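Print this thread | E-mail this thread to a friend

Bin picking: two-finger vs. suction, round whatever
Forum > Grippers & End Effectors
January 2022

dpenry
OK, I've now spent enough evenings on this to have opinions. Same KUKA, same metal bin, same bar-shaped blocks, two grippers. The Urari is your basic parallel two-finger. The Memby is a suction cup with a vacuum pump that sounds like a cow with regrets.

Suction wins when a block is lying flat with nothing near it, which in a bin is a lovely theory. It failed 9 picks out of 22. The fingers failed 5. Most of those 5 were blocks up against a wall, where one finger has nowhere to go and the planner has a long think about its life choices.

toolflange_tony
What were you running for grasp planning? If it's top-down only then you've tested the planner and the grippers are just along for the ride.

dpenry
Top-down plus a bit of tilt, Flokix controller, defaults on everything because I'm lazy and I wanted a fair fight. Yes, I could tune it. I could also learn the cello.

The bin is the hard part if you ask me. Sloping walls, so anything that gets nudged can end up leaning, and a leaning block is an awful target for either gripper. And the cabling needs more slack at the wrist than you'd guess, or joint 6 starts making decisions for you. 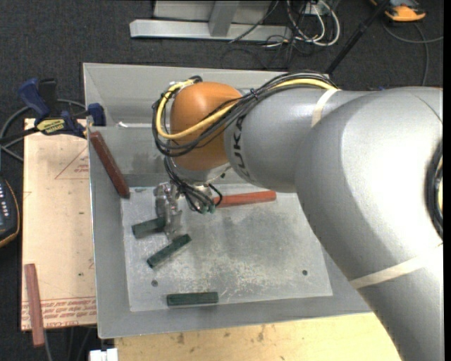 Eleri Ruddock thinks the suction numbers are unfair, and she has told me so twice by e-mail, so I'm putting it here where she can argue in public. Her point is that a single cup on a narrow bar is the wrong cup, and two small ones in a row would have held.

eruddock
I would have said it more politely. But yes! One big cup hanging over both edges of a bar leaks, of course it leaks. You wouldn't test fingers with one finger.

dpenry
I'd pay to watch it though.

greasemonk
Disagree with both of you. Scratched or not, metal bin floors are murder on fingertips if your Z is off by a hair. I went through a set of Bevan tips by July and went to suction for good. Slower, dumber, hasn't broken anything.

toolflange_tony
So add compliance. A spring costs less than a pump.

greasemonk
A spring also means I no longer know where my fingertips are. I like knowing where my fingertips are.

eruddock
Can we get the failures split by block position? "Against the wall" and "under another block" are different problems and I suspect suction only loses badly on one of them.

dpenry
I have the logs. They are in a format I invented at midnight and can't read. Give me the weekend.

And fine, I'll try the double cup. If it beats the fingers I'll change my signature to say so.

--
Dwynwen Penry
"It worked in simulation"

Related threads
Urari fingertips: print your own or pay up?
Vacuum pump noise, and neighbors
Flokix 2 homing drift after warm-up
Dressing cables on a six-axis wrist
Bevan tips, worth the money?

This site uses cookies to keep you logged in. By continuing to browse you agree to our cookie policy. OK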